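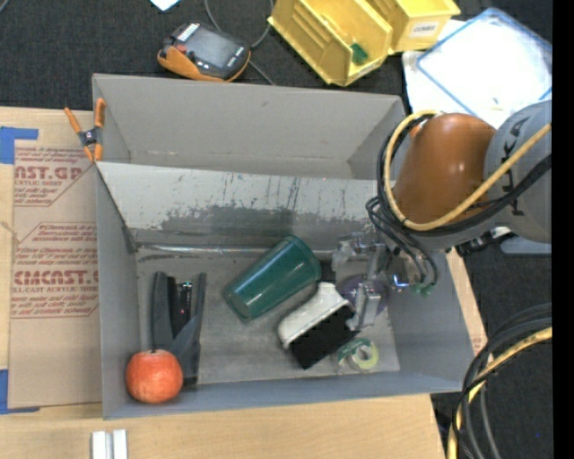 Progress report to the Stefanou Fund
Pludville Sorting and Lending Room, second period
Prepared by Ferhat Karabulut

Dear friends at the Fund,

It has been a good, full stretch since my last letter, and I have a lot to tell you, so please get yourselves a cup of coffee before you start. In the spring we promised you that the odds and ends coming through our door would get sorted properly, and that people in Pludville would be able to borrow or take home the useful ones without having to dig. We are a good part of the way there. I'll go through what went well first and then the things that are still giving us trouble.

What came in

We logged 371 items between the start of the period and the end of November. Most of it is what you would expect from people clearing out kitchens, desks and garages: cups, brushes, rolls of tape, plastic tools of every sort, toy food from play kitchens, and more pens than I care to think about. Everything goes into the mixed boxes first, the big gray open ones with the divider down the length. You paid for 2 of these in the first grant and I can't say enough about them. They have had a hard life already (the dividers are scratched and the paint-dark patches are rubbed, and there is clear tape along the seam at the bottom where small things used to slip under), but they hold a surprising amount and you can see everything at a glance.

We have settled into using just the front side for things waiting to be sorted and leaving the back side clear. Before that we filled both halves, and by late afternoon we could never remember which half had been gone through. It is such a small change, and it has made the whole table calmer!

How the sorting is done now

Things are grouped by where they will be used, so a cup goes to the kitchen shelves, tape and brushes to the desk and craft shelves, and tools to the tool wall. Pretend fruit and vegetables go to the play corner. Last period we tried grouping by material instead, and you may remember I was very keen on it. It didn't work out. All the plastic ended up together, which put tumblers next to clamps, and a parent looking for a cup had to walk past three shelves of hardware. So I have given in on that one, with some grumbling.

Anything odd-shaped gets handled first. Long tools with arms take up so much room that they prop other things up, and small round items roll in behind them and hide. Once the long pieces are out, the rest goes quickly. Tape rolls are best left in their dispensers, and brushes with a pad get a quick look for grit before they go on the shelf.

Lending and giving

We now have 26 households signed up to borrow, which is more than I dared put in the application. The tool wall is the busiest part, and the craft shelf comes next, helped along by the school projects in the fall. The cups have been slower, I think people in town have plenty of cups, and we may pass the extra ones along to the community kitchen in Clestau, who have asked for sturdy ones that don't mind being dropped.

The room

The tabletop is holding up nicely. It is the same light wood one we started with, and we have kept the dark cloth behind it, which hides the pipes and makes the whole corner look cared for. The second set of shelves from Daltia was delivered with the wrong brackets and had to go back, so for several weeks the finished items sat in crates on the floor, and I spent a good deal of time on my knees looking for things. The right brackets are here now and the shelves are up.

Money

Spending is within the budget you approved. The shelving line came in a little under and the labels line a little over, as I had not understood how many labels we would go through once people began asking for the old ones to be bigger. I'd like to move the small amount left from shelving over to labels, if you are agreeable. The full sheet is attached separately.

Still to do

The returns book needs a better layout, the play corner needs a low shelf that small children can reach, and I'd like to replace the lining tape on both boxes before the winter drop-offs begin. I am also hoping to open one evening as well as the afternoons, and will write again once I know whether the building can stay unlocked until eight.

With warm thanks from all of us in the sorting room,
Ferhat Karabulut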